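Parallel-jaw hand-held grippers losing soft fibrous items: finger pads or linkage?

Posted by skisside_bench, January 2021

I am comparing two finger sets on a pair of hand-held parallel-jaw grippers, one in each hand. The links run on brass-coloured bushings. Set A is the plain black finger with a flat inner face, as supplied by Stambridge. Set B is the same finger with a 2 mm silicone pad bonded on. The test item is a piece of pale green fluffy stuff, to be picked up between the two grippers and moved to a white basket with perforated sides.
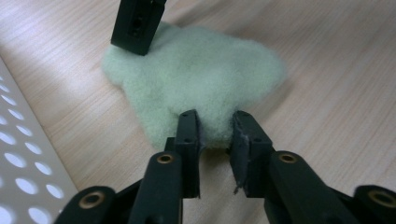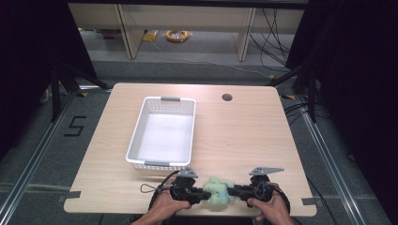

Rigid items are fine with both sets. With the soft item, set A lets go in 8 of 81 transfers, nearly always when the second gripper takes over and the first one opens. Set B lets go less often, but it holds on to fibres, and the item then hangs from one finger after the jaws are fully open. That spoils the release time, one of the two figures I need.

The jaw width reading also never returns to zero after a run with the soft item. Is that fibre in the pivots, or play in the linkage? I would like to settle this before I order more of either set.

Kratochvil_tools

Check the zero first. Close the jaws on nothing, note the width, then close them on a 2 mm feeler gauge and note it again. If the difference is 2 mm but both readings are shifted, it is an offset and the linkage is probably sound. If the difference is wrong, you have play, or one finger is tilting under load.

Fibre does get into open pivots. Take the fingers off, turn each link by hand and feel for a stiff spot. Clear it with tweezers and dry air. Do not oil the bushings, as oil holds lint and you will be doing the same job again next week.

On the fingers, a flat face is a poor choice for fibre. You are compressing mostly air, and the grip force falls away as the material settles. We had better results on a Skodaneck arm with shallow cross grooves, 1 mm deep, cut across the direction of pull. They release more cleanly than silicone. Close, wait half a second, close again, then lift.

For the handover, the receiving gripper should take a fresh part of the item, well away from the first grip. If both sets of fingers are in the same tuft, opening one pulls fibre out of the other.

Your release time needs a fixed end point. We used the first video frame with clear space between the item and both fingers. Any run where it hung on was logged as a failed release and left out of the mean.

jaw787

had this in May, it was lint. blew it out and the zero came back

Stambridge also do a ribbed finger but I have not tried it. Silicone is no good with anything fluffy unless you wipe it down every few runs

skisside_bench

Feeler gauge done. The difference is correct on both grippers and the left one has an offset of 0.4 mm, so I will clean the pivots and repeat. Grooved fingers will be set C. I am keeping the silicone set for the rigid items only.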